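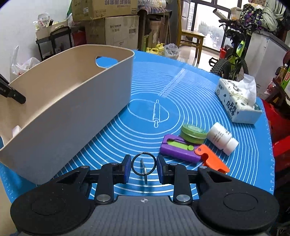
Handout 5, plate 1. Small household things on a baking mat, with a storage basket to the left.

Bindow Home Skills, evening course
Unit 5: Sorting the mixed table
Notes by Greer Kinnear

These notes go with the March session. Bring them with you, as we shall work from the headings and I don't plan to write them up again on the board.

What we mean by a mixed table

A mixed table is any surface where things from different parts of the home have come to rest. It is usually the table nearest the door or the one nearest the sofa. The plate shows typical contents: a toy, a tin, a pill bottle, a key ring, a box of tissues. They belong to different jobs, and that is the difficulty. A drawer of cutlery can be sorted by shape. A mixed table has to be sorted by where each thing is used next.

Last unit we dealt with single-purpose surfaces (worktop, desk, bedside). If you missed it, ask Gifty Mahama for the sheet. The terms "home place" and "holding place" are used below in the same sense.

Setting out

Clear one area and put down a mat. A silicone baking mat does well because small things don't slide on it and it wipes clean. The printed rulers and circles are meant for pastry, but the ruler is handy when you want to know whether something will fit a shelf or a drawer. Measure the basket too, before you decide where it is going to live.

Place one open basket at the side of the mat. Use one only. In the autumn group several people started with three or four, and spent the hour moving things between them.

A plain plastic basket with rounded corners and a handle hole is enough. Wicker looks nicer but catches on cables and loses small items in the weave. The Seltano and Kustik ones we keep in the cupboard are both fine for practice. Please put them back stacked.

Order of work

1. Medicines first. Pill bottles come off the table before anything else and go to a high or locked cupboard. Keep them in the container they came in, with the label on. Don't put them in the basket, even for a few minutes.

2. Keys second. They go on a hook or in a dish by the door. If there is no hook, write "hook" on your shopping list and use a dish for now.

3. Things that stay. A tissue box may well belong on the table. Move it to the back and leave it there.

4. Things for the basket. These are items used in the same room, by more than one person, at least once a week.

5. Everything else. Toys to the toy box, odd plastic parts to the holding place, tins opened and checked before you decide.

Loose plastic parts deserve a word. Most homes have a few that have come off something, and people keep them for years. Give each one a month in the holding place with a slip of paper saying what you think it is. At the end of the month, throw out the ones you still can't match.

Filling the basket
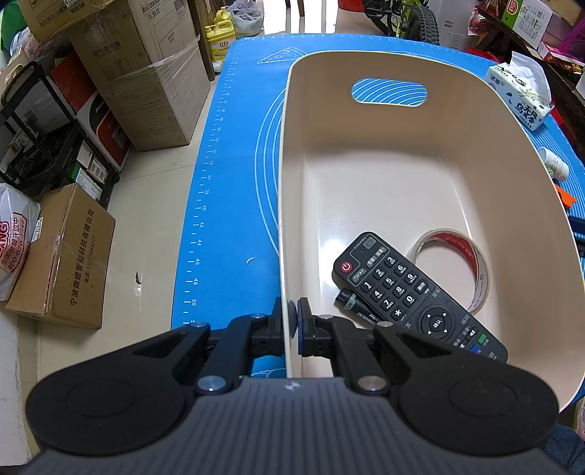
Long flat things such as a remote control go on the floor of the basket, with the buttons facing up so that you can see which one you have picked up. Tape can stand on its edge against the wall, where it is easy to get a finger through the middle. Put thin items in last or they end up underneath.

Leave space. A basket that is full to the rim gets tipped out every time someone wants the thing at the bottom, and then you have a mixed table again. Half full is a sensible limit for a shared room.

Remotes cause more arguments than anything else in this unit. If there are several, stick a small label on the back of each with the name of the machine it works. Remove the batteries from any that no longer have a machine, and take those batteries to a collection point.

Carrying

Lift the basket with both hands, one at each end, and keep it level. Pulling it along by the rim will bring the mat with it.

The rest of the room

The same order can be used on a larger scale. Cardboard boxes stacked near a wall are a holding place whether you intended it or not. Open the top one, deal with it by the five steps, then flatten it. Do one box in a sitting.

Bags on the floor should be emptied the day they come in. Food goes to the kitchen. Empty bags go inside one other bag.

For next time

Sort one mixed table at home and write down what went into your basket. Note anything you couldn't place. Read the Vũ chapter on shared rooms, first half only; the second half is on lofts and we cover that in Unit 7.

Doors open at 6.45 and we start at 7. Spare copies of this handout are in the tray by the sink.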